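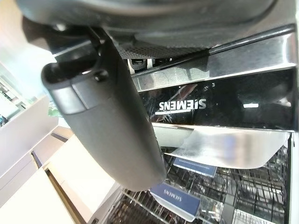

# Sulitz 300 air quality monitor: two months of use

I bought the Sulitz 300 in August, when smoke from the fires north of Clistovach started settling in the valley overnight. The county runs one official sensor, at the McKinnon reservoir, and it sits well above where most of us live. I wanted a number for my own street.

Setup took a few minutes. The outdoor unit hangs under an eave and the display sits indoors. It shows PM2.5 in large digits with a colored bar underneath, and it stores readings every 2 minutes. There is an app, but you can ignore it and copy the log to a computer over USB.

**Accuracy.** On clear days it read a little higher than the county sensor, usually by a few points. In fog it was worse. One foggy morning it showed 42 while the air smelled clean and the county had us in single digits. The manual mentions this on the last page and suggests waiting for the humidity to drop. In real smoke the numbers made more sense, and they rose and fell along with the Sirkton monitor my neighbor runs across the road.

**Alerts.** You can set one threshold, and that's it. I would have liked a second one for nighttime. The beep is loud enough to hear from the next room, and the mute button only lasts an hour. On the worst night it went off at 3 a.m. and I got up and closed the bedroom window.

**Power.** The outdoor unit needs a plug. The cable is short, so I had to buy an outdoor extension cord.

**The log.** The file is plain text and opens in any spreadsheet. Mine had 1147 rows when I first checked it, with a gap of about an hour from a power cut. It picked up again without a restart.

The Sirkton costs less and handles fog better, but its display is hard to read in daylight and it keeps no history. I'm keeping the Sulitz for the log. If you only want to know whether to open the windows, buy the cheaper one.

Rating: 3.5 out of 5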